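# Chapter 4: Keeping a Shared Workroom in Order

A workroom that many people use will not stay in order by habit alone. Materials arrive faster than they are used up, and tools come back to the nearest open surface. Small parts drift into boxes that were meant for something else. This chapter deals with the daily and weekly work of putting such a room right, and with the decisions that must be made before the first shelf is labeled.

The chapter follows the method used at the Clanville Training Center, where the main workroom serves 47 trainees in each term. When Morven Yule took charge of the room, the center's stock list ran to 2,769 entries, many of them duplicates. Her first step was to stop all new purchases for the month of April and to have every item on the list matched to a place in the room. Entries that could not be matched were struck out. The list that remained is the one from which the storage plan in Section 4.3 was drawn. 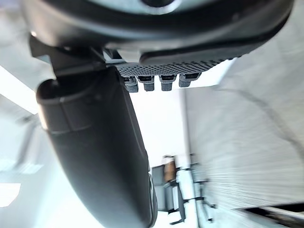

How often should a shared workroom be fully cleared and reset?

Once a week is enough for most rooms, provided that benches are cleared at the end of every session. A room used by more than one group a day may need a second reset at midweek.

Readers should keep two terms apart. *Clearing* means removing whatever does not belong on a surface. *Resetting* means returning each item to its assigned place and checking that it is fit for use. A room may be cleared in ten minutes and still not be reset. Much of the trouble described in Section 4.2 comes from treating the two as one task.

The Mfinanga workshop, discussed at length in Section 4.4, offers a useful contrast. It is a smaller room with roughly 600 items in regular use, and it has no stock list at all. Its supervisor, Kaj Blöndal, relies on open shelving and on a fixed place for each tool. The approach works well for hand tools. It has been less successful for fasteners and spare parts, which are now kept in closed drawers under a separate system.

## Before You Begin

Students should have completed the safety unit in Chapter 2 and should know the storage classes listed in Table 3.1. A blank copy of the room plan is needed for the exercises.

By the end of the chapter, students should be able to:

- draw up a storage plan for a room of moderate size
- assign items to shelves, drawers, and benches according to how often they are used
- carry out a full reset and record it on the standard form

## 4.1 Deciding What Stays

The first task in any workroom is to decide what should be kept in it. Items fall into those used every week, those used at least once a term, and those used less often than that. Only the first group has a claim on bench space. The second belongs on shelving within reach, and the third should be stored outside the room, with its location entered on the stock list.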